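### 4.3 Collecting your first batch of grasp examples

By now your arm is homed and your two bins are clamped down, so you're ready for the part most people look forward to. Stodero learns picking from tries, good and bad alike, and a first batch is 80 of them. Set aside a quiet afternoon and put the kettle on!

1. Choose a handful of objects that differ in shape and surface. Toys, cups and brushes are all fine, and a mix of clear and solid colors will serve you well later on.
2. Place them loosely in the front bin – please don't line them up.
3. Press **New Batch** and type a name you'll still recognize in September.
4. Step back behind the floor tape, then press **Start**.

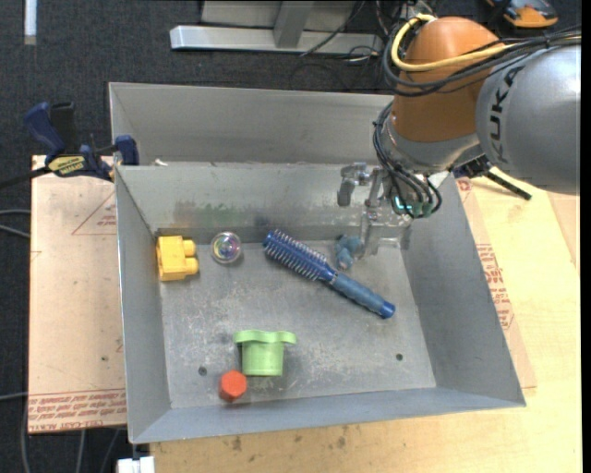 *Figure 12. Collecting in the front bin, with a hairbrush, a green cup and small toys in reach of the gripper.*

5. After each try, mark the result as **Held**, **Dropped** or **Missed**. If you're torn between two, pick the lower one and carry on.
6. When the counter reaches 80, press **Close Batch** and wait for the chime.

**Note:** Please keep the misses. Aranka Boros tidied them out of her early batches at our Pedville shop, and her model grew so sure of itself that she had to collect all 124 tries over again.

**Caution:** Never reach into a bin while the arm is live, even to nudge something out of a corner. Press **Pause** first and wait until the arm has parked.

If the counter stops partway and the screen shows code 3236, your disk is full. Move older batches to another drive – section 4.5 walks you through it – and press **Resume**.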